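Went to the open day at Drivar this morning. They do robot cells for small food packers and let the public in twice a year. Last time was July and I missed it, so I drove up early. Posting my notes while I still remember them.

Background for new followers: I run the packing side at Beston, a small produce outfit. We fill gift boxes and mixed fruit trays by hand. I was there to look at one thing, which is whether two arms can load a mixed tray without bruising anything.

Doors at 9. Sign-in, safety glasses, a sticker with your company on it. Coffee was free and fine. They had 7 stations set up down one long hall and you could go to them in any order.

First two stations were palletizing. Good machines, too big for us. We ship cartons a person can lift, and we don't ship enough of them. I watched for five minutes and moved on.

Station three was a case sealer from Rivon with an arm feeding it. Fast. Loud too. The man running it said it wants 4,000 cases a day before the numbers work. We do 700 on a good day in December. At least he told me straight.

Station four was the one I came for. Two arms on one table, one tray, mixed fruit.

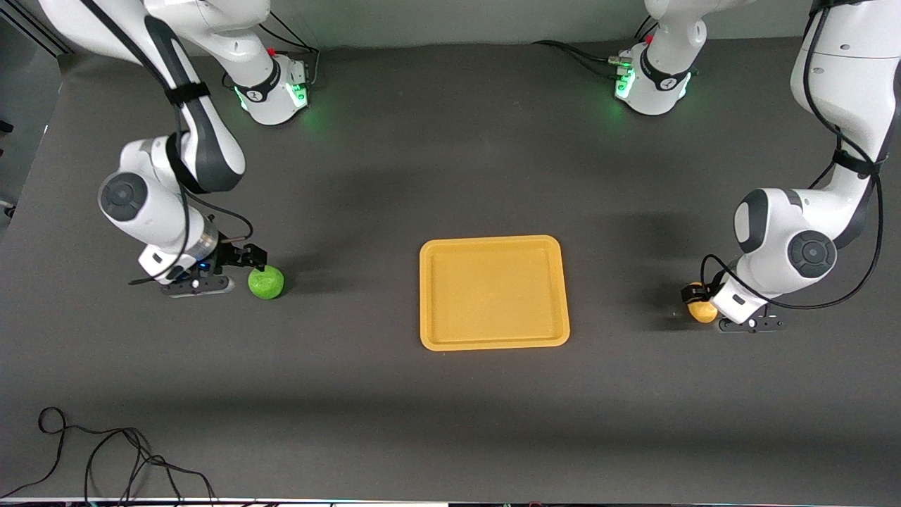 My main question was how they split the work. The demo operator said each arm takes whatever is on its own side, and the tray goes in the middle so neither one has to reach across the other. With what looked like a lemon already in one gripper and the green apple still on the table by the other, it was easy enough to follow. Two pieces of fruit is a long way from one of our boxes, but I could see the idea.

I asked about grip force. A lemon will put up with a lot. A ripe pear won't. The answer was that force is set per item and you have to teach it each item. I asked how long teaching takes. "Depends on the item." I wrote that down and put a question mark after it.

Asked about odd sizes. Our apples are graded but our citrus comes in all over the place. They said size variation is OK as long as the piece fits between the fingers. Leaves and stems are a different matter and they'd want to test with our own fruit.

They offered to do that test. You send a box, they run it, you get a report and the video. No charge for the first one. I'll probably take them up on it after the holidays.

Asked about cleaning too. Their answer was that the demo grippers are for demos, and a food line would get different fingers that can be washed down. Those cost extra. How much extra was going to be in the quote.

Somebody behind me asked whether the arms would replace the packers. The operator said most of their customers put the people on inspection. Could be true. I've got a crew that has been with me for years and I want to see the numbers before I say anything to them either way.

They had a monitor at the station too, so you could follow what the gripper camera was getting. I spent longer on that than on the arms. If you've ever tried to explain to a packer what you want done, it helps to know what the thing you're explaining it to can see. 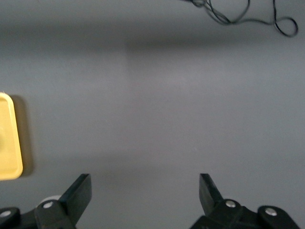

Lighting came up next. We have skylights over our line and the light moves all day. I asked if that matters and the operator said yes, more than most buyers expect, and that they'd want either a cover over the cell or fixed lamps. That's a cost I hadn't put in my sheet.

Floor space was better than I feared. Table plus arms plus guarding would fit where our second bench is now. We'd lose the spot where we park the tape carts. I can live with that.

Power is ordinary. Air isn't needed for the grippers they showed, but it would be if we went with suction. We have air at one end of the building only, so fingers suit us better.

Station five was labels. Erraji had a print-and-apply unit that does the top and one side in a single pass. This is the one I'd buy tomorrow. Our labeling is the real slow spot and I've known that for two seasons. I went in for the fruit and came out with a brochure for a labeler.

Six was vision inspection for jars. Not our thing. Seven was a table with brochures and a sign-up sheet, and I'm not sure it counts as a station.

There was a short talk at 11 in the back room. 279 on the sign-in sheet by then and a lot fewer chairs than that. I stood. The talk was mostly on service contracts. Read the part on response times before you sign, because "next business day" starts when they log the call.

Things I'd tell anyone going to the next one. Bring a sample of your own product, they'll look at it. Bring your daily counts, peak and slow. Go to the station you care about first, before the line builds up. By 10:30 it was three deep at the two-arm table and you couldn't ask anything.

Where I landed: labeler yes, if the quote is sane. Two-arm cell not this year. I'll send the test box in January with lemons, apples and the softest pears I can find, and see what the report says.

A couple of you asked about speed. I didn't time it, and I don't think a demo is a fair place to time it anyway. It was slower than my best packer. I'd want to see it over a whole shift.

Also asked: yes, parking was free, and no, they don't do lunch. There's a diner across the road, get there before noon.

Will add to this thread when the labeler quote comes in.

2023-12-30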